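Water saving advice visits extended to Entwistle households

Entwistle Housing Association is to extend its programme of home water advice visits to all of its tenants and shared owners from April, following a first phase in which 321 households took part. 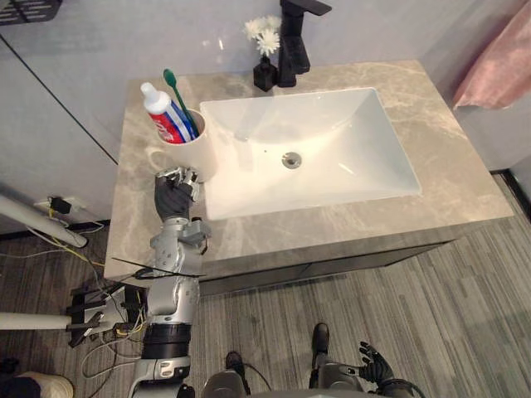
The visits are free of charge and last up to an hour. An adviser checks the property for leaks, takes a reading from the meter where one is fitted, and talks through the household's bills. Small repairs, such as the replacement of a worn washer or a faulty toilet valve, are carried out on the same visit where possible. Larger repairs are passed to the Association's maintenance team and given a reference number before the adviser leaves.

The first phase was limited to homes on the Toren and Votau estates, where the pipework is among the oldest in the Association's ownership. Under the extended programme, visits will be offered to all 3440 homes, including those in sheltered accommodation. Residents of sheltered accommodation may ask for their scheme manager or a relative to be present.

Llinos Price, Head of Resident Services, said: "Many of our residents have told us that their water bill is the one they find hardest to understand. The first visits showed that a good number of households were paying for water lost through a fault they had no way of seeing. We want every resident to have the same opportunity to have their home checked, whether or not they believe there is a problem."

Leaking toilets were the fault most often recorded during the first phase. A slow leak from the cistern into the pan makes little sound and can continue for many months. Dripping taps and poorly sealed shower fittings were also common, particularly in homes where the bathroom had not been refitted for some time. In 11 homes, advisers found a leak on the supply pipe between the street and the front door, and these were referred for excavation and repair. All 11 repairs have been completed and the ground made good.

Residents with a water meter who have had a supply pipe repaired may be entitled to an allowance on their bill. The allowance is a matter for the water company and is not given automatically. Advisers will help residents to complete the claim form and can provide written confirmation of the date on which the repair was finished. Claims should be made promptly, as time limits may apply.

The Association has also reviewed the way in which it deals with water pressure. Several residents on the upper floors of Zaven Court reported that the flow to their kitchens and bathrooms was weak in the early morning. A survey of the building found that two of the booster pumps were no longer working at their full rate. Both have been replaced, and the pressure in the block will be checked monthly until the end of the year. Residents of Zaven Court who continue to notice a weak flow are asked to report it, giving the time of day and the floor on which they live.

Hard water remains a concern in parts of the area. Limescale shortens the life of kettles, shower heads and washing machines, and it can prevent a tap from closing fully. The Association does not supply or fit water softeners in individual homes. Residents who wish to install one at their own expense must obtain written permission before any work begins, and the unit must be fitted by a qualified plumber. A drinking water tap supplied directly from the mains must be kept in the kitchen. Permission will not normally be refused where these conditions are met.

Residents are reminded that they remain responsible for certain minor items under their tenancy agreement, including plugs, chains and toilet seats. Blockages caused by wipes, cooking fat or other unsuitable waste may be recharged. A full list of responsibilities is set out in the repairs section of the Residents' Handbook, and printed copies are available in large type on request.

Appointments under the extended programme will be offered by letter, beginning with homes in the Entwistle Road area and moving outwards by postcode. There is no need to apply. Residents who would prefer an earlier visit – for example, on account of an unusually high bill – may contact the Resident Services team, and priority will be given to households with a medical need for water at home. Visits can be arranged between 8.30 a.m. and 5 p.m. on weekdays, with a late session until 7 p.m. every Wednesday.

All advisers carry a photographic identity card and will show it at the door. They will not ask for bank details or for payment of any kind. Anyone who is unsure about a caller should keep the door closed and telephone the Association on the number printed on their rent statement.

Taking part is voluntary, and a decision not to take part will have no effect on a resident's tenancy or on any repair already booked. Information gathered during a visit will be used to plan repairs and will be passed to the water company only with the resident's consent.

A report on the first phase has been placed on the Association's website and may be read at the main office during opening hours. A further report will be presented to the Board once the Entwistle Road visits have been completed.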